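Kerow demonstration capture: speaker notes, second half

Slide 14. Start with the numbers. 596 episodes recorded, 500 kept, 77 held back for evaluation out of the kept set. Pause for the table. Don't read the columns.

Slide 15. Two ways to get a demonstration. Kinaesthetic: operator moves the arm directly, joint encoders log it. Remote: operator's wrist poses are streamed and retargeted. Mention that Hakunard used the first and we moved to the second in February. Contact tasks are the sticking point - the operator's hands colour the force profile when they push the arm themselves.

Slide 16. Retargeting error by task. Tsoukalas baseline in grey, Prenex in blue. Expect a question on latency; the answer is on backup slide 2.

Slide 17. Bimanual tasks need both wrist poses in one common reference, and calibration drift between the two sides costs us more episodes than dropped packets do. Dish handling is the test I would defend: one gloved hand holds the green plate by its edge while the other works the cloth against it, and a controller strapped to each wrist leaves the fingers free to do that. Leave this one up for questions.

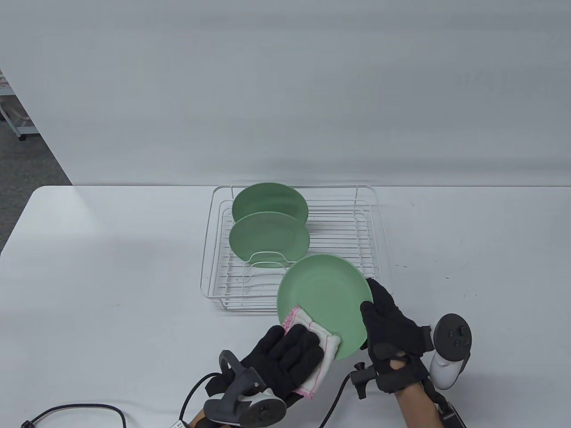
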